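The Brallura "Lost Reel" Claim, One More Time
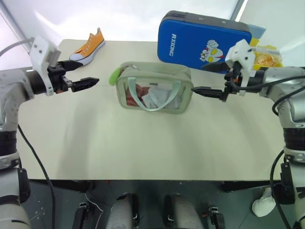 Two grippers over the tabletop, with a pale green see-through pouch in the middle.

Our inbox filled up again in February with word that the missing fourth reel of Brallura, the old space serial, has been found in a storage unit in Branitz. I'd love for it to be true. I have also read this same story before, with a different town in it.

The new version comes from the Grulen fan board. A poster there says the can is marked 3484 and holds 17 minutes of footage, including the whole moon market sequence and the scene where the pilot's helmet comes off. No frame grabs, no picture of the can, and no word on who owns it. When people asked, the poster said a scan was "in progress" and stopped replying.

A few things bother me. The production numbers we know from the surviving paperwork never run past three digits, and the highest one on our list is 118. So where does 3484 come from? It could be a lab number or a shelf number, and plenty of cans picked up extra markings over the years, but the post calls it the production number and builds its whole case on that.

Then there's the helmet. The idea that the pilot takes it off in reel four comes from the Peeters paperback, which was written from an early script and gets the ending wrong too. The trading cards show him with it on in the market. Fans have been mixing up the book and the show for so long that a "memory" of the bare-headed scene doesn't count for much with me.

Some readers will say I was just as sour about the alternate title cards, and those were real. Fair enough. Those came with scans we could look at, though, and the person who had them answered questions.

If anybody in or near Branitz has seen the can, write in and tell us what's on the label. Until then the episode guide will keep listing reel four as missing, and please stop sending me the fan poster with the helmet off. It was drawn for a convention program.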